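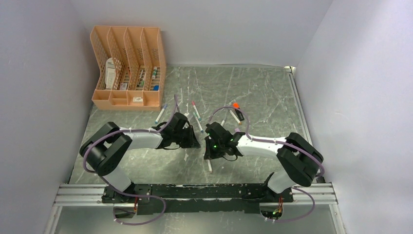
Nurnness bench group
Minutes, gripper comparison review, March

Present: bench group (full), controls, purchasing for items 1 to 3
Apologies: safety

1. Previous minutes
Accepted with one correction. The Rilach fingertip part is the long version, not the short.

2. Gripper comparison, stationery task
The task is unchanged: pick markers and a utility knife from the marble-pattern top and place them in the slotted organizer at the back left. Both arms carry the same wrist. Total logged attempts to date stand at 1,324 across the Sendo and Rilach finger sets.

Main points from the log:
Sendo fingers close squarely on a marker lying flat but tend to roll it when the approach is off axis by more than a few degrees.
Rilach fingers tolerate a poor approach angle better. Release into the upright slots is slower, and the tip catches on the lattice dividers.
The knife remains the worst item for both. Grasps near the end of the body swing on lift.
Handover between arms was tried in 328 attempts. Most failures were timing faults at the controller and are not to be charged to either finger set.

Purchasing asked if a decision could be made now. Agreed that it could not until the handover attempts are rescored.

3. Spares
2 sets of Rilach tips left in stock. Sendo lead time is 30 days. Purchasing to order one further Sendo set against the existing bench budget.

4. Controller
Controls reported that the Javier build drops the second arm's force reading when both grippers close in the same cycle. The reading returns on the next cycle. A fix is in test. Until it is released, closing commands are to be staggered and the stagger value written in the log.
The force limit stays where it is. A request to raise it for the knife was declined.

5. Cabling
The purple sleeves are to be checked at the elbows for rubbing before each run. The thin gripper cables loop under the wrists and need a clip that does not restrict rotation. Two clip designs discussed, neither chosen.
Base housings: wiring to be labeled at both ends. Carried over from last meeting.

6. Camera
Fixed view is adequate for scoring the table area. It is weak on grasps where the wrist covers the item. A second view was proposed and deferred to the next budget round.

7. Actions
Controls: release force reading fix, rescore handover attempts.
Bench group: label base wiring, print both clip designs.
Purchasing: Sendo finger set.

8. Any other business
Bench is booked Saturday for the long run. Power to the adjoining room will be off from 7 a.m.

Meeting closed 3:40 p.m.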